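Gripper night at the Hillby club

I stopped by the Hillby robotics club last night and wow, they've come a long way since June! Idris Beddoe and his students are working toward 1,000 recorded pickups with their hand-held grippers, and they already have almost 80 percent of them done.

Bianca Husar told me the marker tags took the longest to get right (she redid hers twice, poor thing).

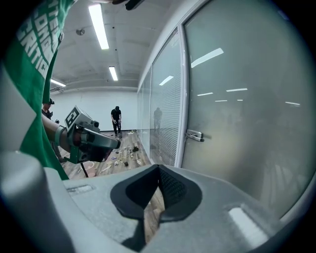 What's next

The team takes its project to the Gistham student meet, where they get 2 tries in front of the judges. I'll be there cheering, and you should come too!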